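Monberg River Forum to meet on the draft low-flow agreement

The intergovernmental forum for the Monberg River will hold its second working session of the year this fall, with the draft low-flow agreement as the main item. The session is open to member governments, accredited observers and the public. This item gives the background and explains how to submit written comments.

The forum brings together the four governments that share the Monberg basin. It was set up under the Ramavon Declaration, which asked the parties to cooperate on flood warning, water quality and the sharing of water in dry years. Work on the first two is well advanced. A joint flood warning line has been running for eight years, and water quality results are exchanged every month. Sharing water in dry years has been harder to settle, and the parties agreed at the March session to put a single draft text on the table.

What the draft says

The draft sets three levels of low flow, measured at the Jacquet gauge below the confluence. At the first level, each government would notify the others and publish its planned withdrawals for the coming month. At the second level, withdrawals for irrigation would be limited to 70 percent of the amount reported for the same month in a normal year. At the third level, the parties would meet within five working days to agree on emergency measures, with drinking water and the minimum flow for fish given first call on whatever is available.

Two parts of the text remain in brackets. The first is the definition of a normal year. Upstream members prefer a long average, which would include the wet period of the 1990s. Downstream members have asked for a shorter and more recent one. The second is the treatment of groundwater. The current draft covers surface water only, but wells close to the river draw on the same supply, and two members want them counted. The drafting group has prepared alternative wording for both parts, and the session will work from that wording.

The draft doesn't change ownership of water rights in any of the four countries. Each government would apply the limits through its own permit system. It also doesn't apply to the Cirlow reservoir, which has its own operating treaty, although releases from the reservoir would have to be reported to the other members at the second and third levels.

Results of the first comment round

The secretariat received 1,031 written comments in the first round, from farm groups, towns, fishing associations, power companies and individual residents. A summary has been sent to all members and may be requested from the secretariat in any of the three working languages.

Many comments from the lower valley dealt with notice. Growers there said that a limit announced in the middle of the season is very hard to absorb once a crop is in the ground, and several asked for a spring forecast that would tell them how likely a limit is. The drafting group has accepted this point in part. A new article would require a joint forecast each year before planting -- the forecast would not be binding, and the gauge readings would still decide.

Towns asked for a clearer statement on drinking water. The first version said that domestic supply would be "taken into account" at all three levels. The revised version says that domestic supply is exempt at the first and second levels and has priority at the third. Small towns that share a supply with a food plant or other large user would need to report the two uses separately. There is a two-year period for installing the meters.

Fishing associations and several nature groups objected to the minimum flow figure, which they consider too low for spawning in the side channels. The figure has not been changed. The drafting group has instead proposed a review after three full seasons of monitoring, and observers are invited to speak on this during the afternoon of the first day.

Program

Valentin Lemaire, who chairs the drafting group, will open the session with a report on the bracketed text. Member statements follow and are limited to 8 minutes each. Observers will have the floor after the members, in the order in which they registered. The second day is set aside for article-by-article work, which is open to observers but without the right to speak.

Interpretation will be available in all three working languages on both days. Documents will be posted in advance and printed copies will not be handed out in the room. Delegations that need printed copies should tell the secretariat when they register.

Written comments

The second comment round opened in August 2024 and covers only the changes made since the first. Comments should name the article they refer to and should run to no more than two pages. Joint comments are welcome, and a group that sends one should list the organizations taking part. Comments on the Cirlow reservoir fall outside the round and will be passed to the reservoir authority.

Everything received will be published with the name of the sender unless the sender asks for it to be withheld. Addresses and phone numbers are always removed.

Support for local participation

A small travel fund is available for residents and local groups from the basin who could not otherwise attend. It covers ground transportation and one night of lodging. Applicants should send a short note saying where they live and which part of the agreement concerns them. Those who received support in March may apply again, but first-time applicants will be considered first.

For those who can't travel, the opening report and the member statements will be carried by audio link. The link will be sent to everyone on the newsletter list, which now stands at 2,513 addresses. Questions can be sent in ahead of time, and the chair will take as many as the schedule allows at the end of the first day.

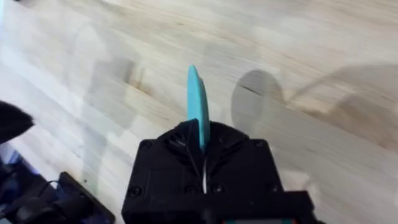
Questions that aren't reached will be answered in writing, and the answers will go out with the next newsletter, along with the list of articles agreed on at the session.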